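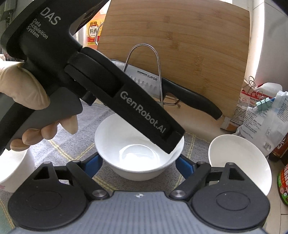
pitwall_dan wrote:
Saw the entry list for the Cornville opener last night. 11 cars in the junior class. It was better than that two years ago, and I don't see how they keep running it as its own race.

oversteer88 wrote:
11 is fine for an opener. Half the teams skip Cornville anyway. It's a long tow for anybody west of the river and the paddock is mostly gravel. Wait until round two before you call it dead.

pitwall_dan wrote:
I didn't say dead. I said it won't stay a separate race. If they fold it in with the club class you get drivers in their first year of cars sharing a track with guys who have twice the power.

kartmom_72 wrote:
My son moved up from karts this winter and is on that list. We went with Fendell because they were the only team that put the full season price in writing. Tires, entry fees, transport, everything except crash damage. The other two we talked to gave us a number and then kept adding to it.

oversteer88 wrote:
What did Marikar quote you, if you don't mind saying? I heard they lost 3 drivers over the winter.

kartmom_72 wrote:
I'd rather not post it. More than Fendell, but they include more test days. They were nice people. It came down to the budget.

lugnut_ray wrote:
Marikar didn't lose 3. Two left and one aged out. They have replaced all but one seat. I help out with tires over there so I see who comes through the door.

pitwall_dan wrote:
That is still three empty seats from where I'm sitting, Ray.

lugnut_ray wrote:
One empty seat. Read it again. 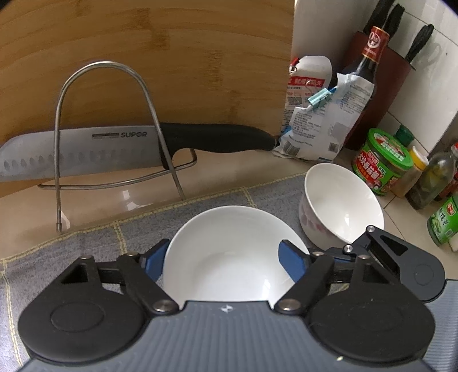
Re: new minimum weight

gravel_trap wrote:
Has anyone got their car near the new minimum yet? The bulletin says 1,149 pounds with driver, and I am over that with half a tank. I'm not a small guy, but I'm not huge either. The only thing left to take out is the passenger side bracketry, and that saves next to nothing.

oversteer88 wrote:
Are you on the steel seat mount? Kesine sells an aluminum one that bolts to the same holes. I put it in last September. Check the torque on it after the first session, mine had backed off a little.

gravel_trap wrote:
Already looked. It is on backorder. Is it even legal? Section on seat mounting says "as supplied by the chassis builder."

oversteer88 wrote:
Mine passed tech at every round. Email the series and get the answer in writing before you buy.

lugnut_ray wrote:
I would not run it. Passing tech only means they didn't look. If somebody protests you, the wording in the rule is what counts, and Kesine didn't build your chassis.

oversteer88 wrote:
They looked. The inspector had his hand on it.

lugnut_ray wrote:
Ok. I still wouldn't.

kartmom_72 wrote:
Our problem is the other way. My son is light so they have to bolt lead to the floor. Does it matter where it goes?

lugnut_ray wrote:
As low as they can get it, and through-bolted with big washers. Fendell will know. After that they can move it forward or back to help the balance. Ask them to write down where it was at each track.

gravel_trap wrote:
If he wants to trade bodies for a weekend let me know.

pitwall_dan wrote:
Back to Cornville for a second. Does anyone know if the gate opens the evening before? The schedule only gives 7:00 a.m. for registration.

lugnut_ray wrote:
Gate opens at 5 p.m. for trailers. No power hookups until morning, so bring a generator if you're sleeping there. Park up by the fence if it has rained, the low end gets soft.

pitwall_dan wrote:
Thanks. My old post from last year's thread has 1,381 views and not one person answered that question.

kartmom_72 wrote:
Is there anywhere to get food in the evening or should we bring our own?

lugnut_ray wrote:
Bring your own. The snack bar opens with registration.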